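Holztisch ölen: So wird die Platte wieder unempfindlich

Geölte Tischplatten verlieren mit der Zeit ihren Schutz, vor allem dort, wo täglich gegessen und abgewischt wird. Ob ein neuer Auftrag fällig ist, zeigt der Tropfentest: einen Teelöffel Wasser auf die Platte geben und 2 Minuten warten. Perlt das Wasser ab, reicht die normale Pflege. Zieht es ein und hinterlässt einen dunklen Fleck, muss nachgeölt werden. 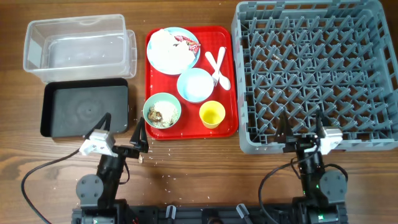

Der Test funktioniert nur bei geölten oder unbehandelten Flächen. Bei Lack perlt Wasser immer ab, und Öl kann dort nicht eindringen. Lackierte Platten müssen vorher komplett abgeschliffen werden.

Was Sie brauchen

Hartöl, lebensmittelecht (ich verwende Liapis, 250 ml)
Schleifpapier, Körnung 120 und 180
Schleifklotz
Baumwolllappen ohne Fusseln
Weißes Pad
Handschuhe

1. Reinigen
Die Platte mit lauwarmem Wasser und etwas Holzseife abwischen. Kein Spülmittel mit Fettlöser nehmen. Über Nacht trocknen lassen.

2. Schleifen
Immer in Faserrichtung, erst mit 120, dann mit 180. Feiner sollte es nicht werden – das Holz nimmt sonst zu wenig Öl auf. Wasserränder verschwinden meistens schon beim ersten Durchgang. Kanten nur leicht brechen. Staub absaugen und mit einem trockenen Tuch nachwischen.
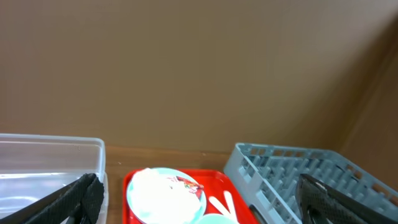 3. Erster Auftrag
Das Öl dünn mit dem Lappen verteilen und 17 Minuten einziehen lassen. Matte Stellen in dieser Zeit nachlegen. Danach den Überschuss restlos abnehmen, sonst wird die Oberfläche klebrig.

4. Zweiter Auftrag
Am nächsten Tag wiederholen, diesmal mit dem weißen Pad einmassieren. Für einen Esstisch genügen insgesamt 50 ml pro Quadratmeter. Bei Eiche kann es etwas weniger sein.

5. Aushärten
Eine Woche lang kein Wasser und keine heißen Töpfe auf die Platte stellen. Trocken benutzen kann man den Tisch nach zwei Tagen.

Achtung: Ölgetränkte Lappen können sich selbst entzünden. Ausgebreitet im Freien trocknen lassen oder in einem verschlossenen Glas mit Wasser aufbewahren, nie zusammengeknüllt in den Müll werfen.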